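**Ticket 1452 — Unon tumble dryer stops after 13 minutes, drum still full of damp washing**

Status: open, then sort of closed, then open again

Opened 26 November 2022

Hello again, it's me with the Unon. Same dryer I wrote in about when the door seal went, only this time it's the programme. I set it to Cottons, it says 56 on the display, off it goes quite happily, and then at 13 minutes gone it beeps and shows E8. Everything's still damp. If I press start it does the same thing all over again — same point, same beep.

What I've tried so far:

- Cleaned the lint filter. It was a bit furry but I've seen worse (I've *had* worse).
- Emptied the water tank, pushed it back in till it clicked.
- Switched off at the wall overnight. No difference.
- Ran it with nothing in at all. Got to the end! So I thought I'd cracked it, put a load of towels in and bang, E8.
- Moved it off the Cendik extension lead and straight into the wall socket. Got a bit further, then E8.

The manual lists E8 as "airflow or sensor", which doesn't narrow it down much. I did ring Werkel, who sold it to me, and they said to try smaller loads, but I only had 8 things in there and half of them were socks.

**Update, same evening**

Had the bottom panel off and hoovered the condenser. Loads of grey fluff packed in at the back, far more than I expected from a machine that's cleaned every week! Also wiped the two little metal strips inside the drum with vinegar, as somebody on the Tseng owners' page swears by it. Did a full load of cloths and tea towels and it went all the way through. Lovely.

Then I did a second one straight after and it stopped again, so I'm not calling it fixed.
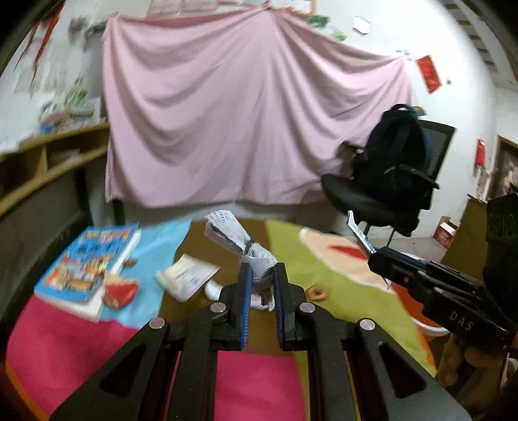
Support replied that a second load failing straight after a good one usually means the machine is still too warm, and asked me to leave the door open for an hour between runs and note down whether E8 comes back. They also want the serial number, which is on the inside of the door and partly rubbed off — I'll have another go at it with a torch tomorrow.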